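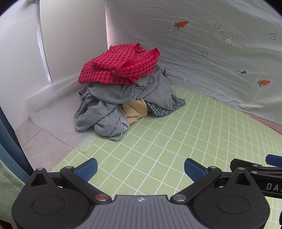 **Visit notes, Turneck shared workshop, 10 July 2020**

The laundry build occupies one corner of the back room at Turneck. Parveen Marwat runs it and Matúš Kolář does the mechanical work. I went to see how they collect grasping data before committing our own group to the same approach.

The robot arm is not finished. The shoulder joint was apart on a bench, waiting for a bearing from Kratochvíl. Meanwhile they record by hand, with 2 grippers held by one operator, and plan to train on those recordings once the arm is assembled.

**Work area**

The clothes go on a light green cutting mat with a white grid. A wall closes one side and a hung sheet the other. The sheet is pale blue-grey and printed with carrots, plus symbols and an arrow reading "LOOK HERE". Marwat wants irregular print in view for tracking; with a plain sheet, she said, the position estimate drifted whenever the grippers came close to the corner. I did not see a comparison.

The pile is mixed on purpose: a red gingham shirt at the top, a large grey heathered garment under it, something beige, a blue-and-white checked shirt. Checks are useful to Kolář for judging how far the cloth has sheared in a grasp. Grey is the hard case. Its folds have little contrast, and the current segmentation tends to merge neighboring layers.

**Grippers**

Black bodies, blue ridged finger pads, jaws on pivoting linkages. The ridges hold cotton well. On thin synthetics the pads sometimes pick up two layers, and Kolář is testing a softer set. Pad wear is checked every second session.

**Recording**

The log stood at 157 usable takes. A take is one garment moved from the pile to the mat. Takes are rejected for a dropped garment or lost tracking. Files are sorted with Soven, a script Marwat wrote, and named by garment type and take number. Lighting is not logged, and I suggested that it should be.

**Open items**

- Bearing delivery, expected later in July.
- Wonance motor driver resets under load. Cause unknown; Kolář suspects the supply cable.
- No towels or socks in the set yet.
- Marwat will send the mounting drawings and the rejection criteria.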